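Malteo Support > Clillel simulator > Two-arm bench

Right arm closes beside the target after update to build 51
Status: Closed (fixed by configuration, defect raised)
Priority: High
Opened by: Florence Girard, Papadopoulos
Assigned to: Fiachra Conneely
Opened: Sep 30, 2024

Florence Girard

We run the tabletop clearing task in Clillel before we let anything near our real Ukau cell. It has been stable for us since April. After we moved to build 51 the right arm started missing its grasp sideways. It goes down to the correct height, the fingers open as they should, and then it closes to one side of the piece it is meant to pick up. Sometimes a finger touches the outer wall and pushes the piece along. The left arm is not affected.

Task setup is unchanged: both arms, the wooden tray, the black book as a distractor and the blue and white crockery. The right arm picks the crockery up and hands it off near the tray. The left arm waits at the tray.

What we have tried:
Restarted the simulator and the controller process.
Reloaded the scene from the saved copy.
Ran with the previous policy checkpoint. Same result.
Ran with the book removed. Same result.

The same checkpoint on the previous build works. I have stopped transfers to the real cell until this is understood. We had one real run start before I caught it. Force limit tripped, the arm halted, no damage. I would like that noted on the ticket because the config was exported from build 51.

Fiachra Conneely (Malteo)

Thanks, noted, and please keep the real cell on hold. I have raised the priority because of the force trip.

Can you send me:
1. The controller log from one failed run and one good run on the old build.
2. The exported scene config from both builds.
3. The output of the joint check with the arms at home.

Also, does the miss always go the same way, or does it depend on where the target starts?

Florence Girard

Logs and configs uploaded. Joint check passes on both arms.

It depends on where the target starts. If it starts on the left of the gripper's centre line the arm moves right, and the other way about. If it starts almost dead centre the grasp works. I ran a batch of 12 from fixed start positions and only the centred ones succeeded.

If I drive the arm from the scripted planner, which uses the object pose straight from the simulator and no cameras, it picks up without trouble. The crockery comes off the table upright between the fingers.

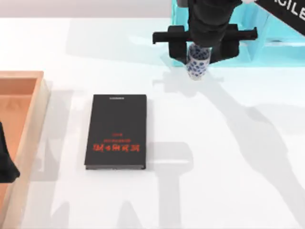
So I don't think this is friction or finger geometry. I did compare the contact settings between the two configs anyway and they match. The collision shapes match too.

Fiachra Conneely (Malteo)

Agreed, I would drop contact as a cause. The scripted run clears the arm model, the fingers and the grasp pose in one go. What is left is whatever the policy sees, or how its output gets turned into motion.

I diffed your configs. The exporter has reordered a lot of blocks, so there is plenty of noise. Differences that look real:

Camera block for the right wrist has a new key, mirror_x, set to true. The left wrist has the same key set to false.
Default light has moved slightly.
Control period is written in different units but works out the same.

Before we go for the mirror key I want to rule out a sign error in the action mapping, which would give a very similar symptom. Please run the axis nudge test on the right arm. It commands a small move along each tool axis and prints the measured move next to it. If the lateral axis comes back with the wrong sign, the problem is on the output side.

Florence Girard

Nudge test done on both arms. All axes have the correct sign and the measured move agrees with the command.

I also tried the light, going back to the old position. No change.

Mervin Cloutier (Papadopoulos)

Adding to this as I look after the real cell. We have a mirror setting on the physical right wrist camera. It was mounted facing the other way round when the cell was built, and the driver flips the picture so that the policy gets what it was trained on. The setting lives in the camera driver and has nothing to do with Clillel. Could the exporter be picking it up from the shared hardware file?

Fiachra Conneely (Malteo)

That is very likely. Build 51 was the first to read camera settings from the hardware file when one is present. Earlier builds ignored it. In simulation the camera is placed correctly to start with, so applying the flip as well would give the policy a reversed picture.

It would also explain your force trip. If the exported config goes back to the cell with the key set, the driver flips once and the config flips again. The two cancel, and the policy is back to the raw picture from a camera that is mounted the wrong way round.

Florence, could you save what the policy receives from the right wrist during a failed run? Save it after preprocessing. The viewer window in Clillel draws its own copy and will not show a flip applied downstream.

Florence Girard

Saved from the policy input with the arm down beside the target.

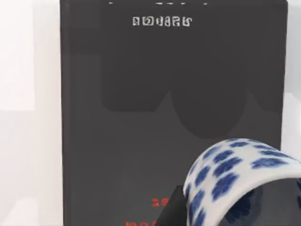
The mirror key was still set to true for this run and I changed nothing else in the config. I had been looking only at the viewer window until now, so I had missed it. The white lettering on the book cover looks mirrored or scrambled to me, and the short red characters lower down look reversed as well. The finger is close up against the left side of the blue and white piece.

I am not certain the lettering proves it. Some of our book textures have been wrong before, and I don't know what this cover is supposed to say.

Fiachra Conneely (Malteo)

Right to be careful. A texture can be mapped backwards on the model and then it would look reversed in a perfectly good picture. Please don't rely on the cover.

A cleaner check is to use the calibration card from the asset library, which has an arrow and a plain letter F on it and is known to be good. Put it flat on the table under the right wrist with the arrow pointing to the tool's positive lateral axis. Save the policy input with the key at true, then at false. Do the same on the left wrist for comparison.

Florence Girard

Results with the card:

Left wrist, mirror_x false: F reads correctly, arrow points the expected way.
Right wrist, mirror_x true: F is backwards, arrow points the opposite way.
Right wrist, mirror_x false: F reads correctly, arrow points the expected way.

So the flip is being applied in simulation when it should not be. I then repeated the batch of 12 from the same fixed positions with the key at false. All of them picked up and handed off. I have not touched the checkpoint.

Isabelle Bélanger (Malteo, Clillel development)

Confirmed on our side. When the scene loader finds a hardware file it copies the whole camera block, including keys that only make sense for the physical driver. mirror_x should be dropped on load and never written on export. I have raised a defect against the loader and a second one against the exporter, as either can cause the problem without the other.

Until a fixed build is out:

Set mirror_x to false on every simulated camera after loading the scene. The loader will put it back each time the scene is reloaded with the hardware file present, so check it after every reload.
Alternatively, move the hardware file out of the scene folder. The loader then uses its own defaults, as before.
Do not export to a real cell from build 51. If you already have, restore the earlier config.

Mervin Cloutier

We have moved the hardware file out. The config on the Ukau cell is back to the copy from before the update. I compared it line by line with our backup and there is no mirror key in it. The driver setting is still on, as it should be.

I ran the card check on the real right wrist with the arm disabled at the drives. F reads correctly at the policy input. After that, 3 runs at reduced speed with me at the stop button. No force trips. We will stay at reduced speed for the rest of this week's work and then go back to normal.

Liviu Moldovan (Malteo, safety)

I have read through the ticket because of the real-cell stop. The force limit did what it is there for, and the arm was halted before anyone had to step in. Two points for the record.

First, the joint check and the nudge test both pass with this fault present. Neither looks at a camera. A site that uses only those as its release check will not find it. We are adding the calibration card to the transfer checklist, once per wrist camera, saved from the policy input.

Second, the exporter gives no warning when a camera block differs from the one already on the target cell. I have asked for a prompt that needs to be accepted by hand. That is a separate request and will not hold up the fix.

Mervin, please keep the controller log from the tripped run. I have only the summary and would like the full force trace.

Mervin Cloutier

Full trace uploaded. It starts a little before the first contact.

Florence Girard

Happy for this to be closed. One leftover question: if we train new checkpoints from data recorded on build 51, is that data usable? We recorded a small set with the scripted planner before we noticed anything.

Isabelle Bélanger

The joint and pose data are fine. The right wrist pictures will be reversed. You can flip them back offline, or record the set again, which I would do if it is small. Don't mix them with your older recordings as they are. The left wrist is fine as recorded.

Florence Girard

We will record it again.

Fiachra Conneely (Malteo)

Closing. Both defects are linked to this ticket and you will get a notice when the fixed build is available. If the sideways miss comes back with the key at false, reopen this one and attach a card check from both wrists.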